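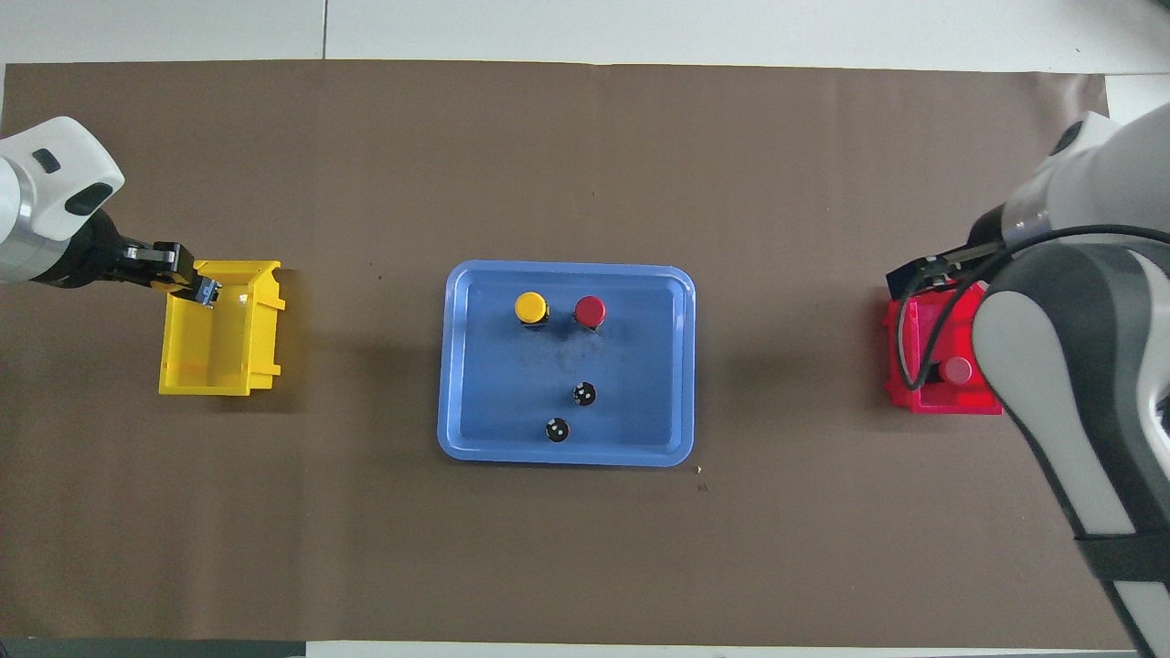

The founder of Skinside wants me to believe that a face cream can be refilled forever. She runs the company out of two rooms in Skamevville, and she has been giving the same pitch to shop owners since February. You buy one jar, you bring it back, you pay less the second time. Small round objects, like the ones in the blue tray with their yellow and red tops, are what she calls "the real problem with this business." I asked how many customers had come back for a refill. "We sold 900 jars," she said. And the refills? She looked at her notes. "200. But it's early."

It didn't sound that early to me. A starter jar costs $14, and the refill is $12, so the reward for a trip across town is two dollars. "People don't do it for the money," she said. Then why offer a discount at all? "Because they ask for one."

She was more convincing on what goes into the cream, which is made in Povska and shipped in tubs. She would not say what the shipping does to her green claims. "We're looking at that," she told me, twice.

The Agbayani stores will decide this fall whether to put in a refill counter. "If they say no, we keep going," she said. I asked with what money. "I'd rather not get into that."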